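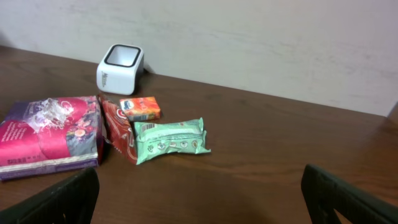
Small white container, back of the table

Pre-trip check, Dillo camper van, 28 February 2025

Tires: pass. I set all four to the Lusent chart, spare too.
Oil: fine, but it's been 2,275 miles since I changed it, so I'll do it again before August!
Brake pads: 3 mm left on the front. Ugh. I've got a set on order from Engebretsen.
Coolant: a bit low, topped up.

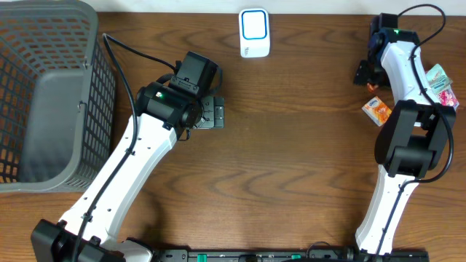
Gray basket and small white device on the table

Wipers: streaky, swap both.
Battery: 504 cranking amps on my tester (happy with that).
Horn: works, loudly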